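Hi, I'm Iraklis Sarantis, and I look after the manipulation software at Fundero. I need one more person on my team, so I'm writing this ad myself (you can probably tell!).

Job: Software Engineer, Robot Planning and Control
Where: Grernwood, at our Skellside building, at least 3 days a week in person
Start: August, or sooner if you're free

We write the code that lets a robot arm work out what's on a table, decide what to pick up first, and get there without knocking everything else over. Our planner is called Damasceno, and it's a C++ core with a big pile of Python around it. The core is in decent shape. The pile of Python is where you come in, and I'd love somebody who looks at a messy replay tool and gets a little excited.

Most of your first months would go into two things. One is the perception side: plates and fruit are easy enough until something leans on something else or a cable drops across it, and then our pose estimates start to wander. The other is regression testing. We have 700 saved table layouts and a nightly run that takes far too long, and when a plan changes overnight I want to know which commit did it before I've finished my coffee. 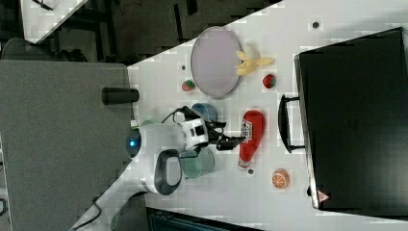
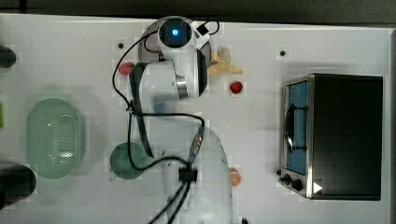
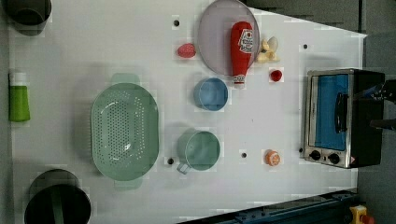 The kitchen table setup at Skellside, with play food.

You'd be a good fit if you've shipped Python other people had to live with, you can read C++ without wincing, and you've chased at least one bug that only showed up on real hardware. Motion planning experience is great. So is ROS, or camera calibration, or having written a really nice log viewer. I don't care much about degrees. I do care that you write things down, as there are 5 of us sharing one codebase and I forget everything by Monday.

Pay depends on experience and we'll talk numbers on the first call, I promise. There's also 3,000 dollars a year for courses, books or a conference, and please spend it (two of us didn't last year and I'm still grumpy about that).

To apply, send a resume and a short note about something you built or fixed, code link welcome but not required. Address it to me at Fundero, Skellside building, Grernwood, or use the form on our jobs page and put "Damasceno" in the subject line. I read every one myself. Applications close 28 Feb 2026, and I'll write back either way.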